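Candley Opens Pipe Reuse Room in Nirnis

By Mireille Moussa
10 February 2019
Shares 244 | Comments 7

NIRNIS - Candley, the household plumbing supplier, has opened a room where residents can bring leftover plastic pipes and take home the pieces they need for small repairs. The service is free for private households. Plumbers and building firms can use it for a fee of 70 per year.

The idea came from Hiba Zein, who manages the Candley store on Zoubi Street. In October she asked customers what they do with the pipes that remain after a job. Most of them answered that the pipes stay in the garage for years.

"People buy a long pipe and use only a short part of it," said Ms. Zein. "The rest is still good. We want that it goes to another kitchen or another garden."

During the trial period the store received 1,087 pieces, from short offcuts to wide drain pipes. Threaded ends are checked by hand before a pipe is offered again, and pieces with cracks are sent to recycling. Fares Haddad is responsible for the sorting and also gives a short lesson on cutting and joining pipes - no experience is necessary.

Visitors are asked to clean the pipes at home and to remove old glue where it is possible. Pipes which carried chemicals cannot be accepted.

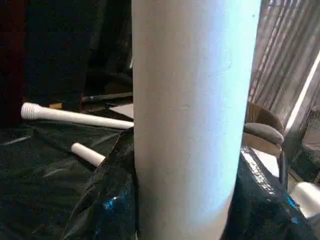

Candley plans to open a second room when the first one has served 200 households. For questions about the service or to reserve a place in the lesson, please ask for Karim Zein at the store counter.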